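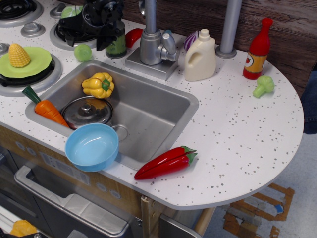

So does the way you ask people about their cooking change what they tell you they cook? It does, and by more than I figured going in. When I asked folks to list last week's dinners, I got tidy meals with names. When I asked what they'd washed up the night before, I got toast, half a can of soup and a second dinner at eleven.

4.2 Recall and the dish question

I ran both versions in Skovumell in May, with 65 households, and then again in Zullano with a smaller group of 37. Each household kept a paper diary for 8 days (I wanted a full week plus one spare, as day one is always a mess). The Zeng recall form went out first. It's a nice form! But it has one big box per day marked "main meal," and people fill a big box with a big meal.

The dish question has no box at all. You just ask what ended up in the sink and let people talk, and they run on happily, and somewhere in the middle of a story about a burnt pan you find out they ate twice. My notes from Zullano are full of this stuff. I coded a second eating event only when the person mentioned both the food and something it was made or served in, so a lone spoon didn't count.

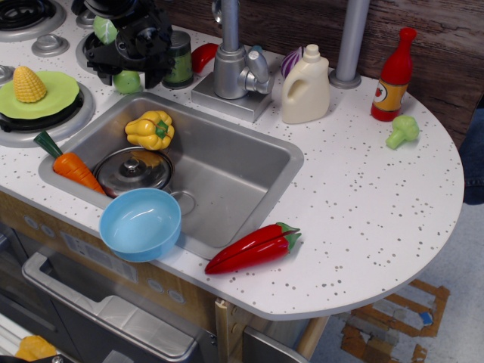

Coding was the slow part, and I went through the Skovumell diaries 2 times before I trusted my own categories. The trouble is that a dirty dish doesn't tell you which meal it belongs to. Take the toy sink in Figure 3, with a pot lid down in the basin and a blue bowl perched over the front rim: I could call that one meal or two, and a carrot next to the lid doesn't settle it. So I let the diary's own order decide, and where the diary had no order I left the entry out. The Asuvik codebook lumps those entries in with snacks, and I went back and forth on that for ages.

Figure 3. Play kitchen sink with toy vegetables, pot lid and bowl.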